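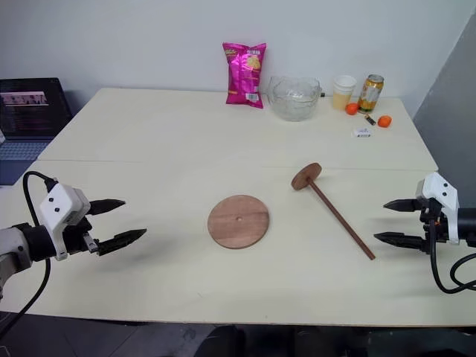 Trevadon Place-Name Variants

Version 2, released 9/2/23

Contents

Trevadon is a table of spelling variants for parish and farm names, taken from printed gazetteers and estate maps. It holds 375 headwords. Each headword has one preferred form and up to 200 variant spellings.

Files

names.tsv holds the headwords, one per row.
variants.tsv holds the variants, keyed to names.tsv by the id column.
sources.tsv holds short titles and shelf marks.

All files are UTF-8 with tab separators and Unix line endings. Fields are not quoted. An empty field means the value was not recorded; a single hyphen means the source was checked and gave no value.

Changes since the May release

The Aebischer map series has been re-read from the originals, and 198 variants were corrected. Most were long s taken for f. The region column has moved to names.tsv. Scripts that read it from variants.tsv will need changing.
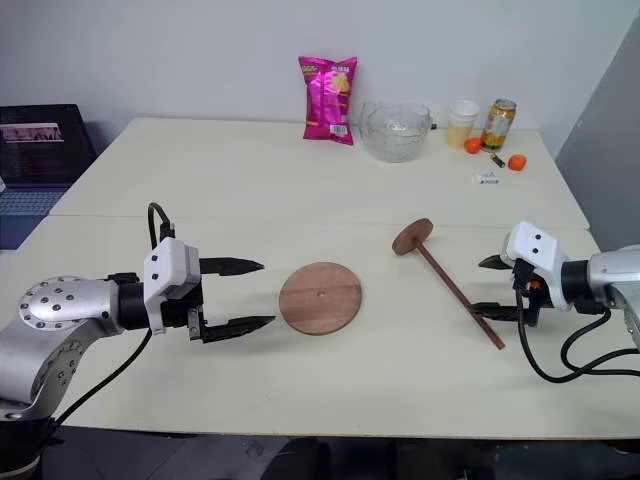

Two tables placed together against the wall.

Normalisation

Case is kept as printed. Ligatures are expanded. Hyphens at line ends are removed only where the same source has the unbroken form elsewhere. Abbreviated saints' names are left alone in variants.tsv and written out in names.tsv.

Loading

The files load in Piltero without conversion. In Bravis, set the delimiter by hand and turn off type guessing, or ids with leading zeros will be shortened.

Known problems

Farm names shared by two parishes are sometimes merged under one id. Dates in sources.tsv are those on the title page and may be later than the survey. Field names are not covered.

Licence

Data: CC BY 4.0. Scripts: MIT.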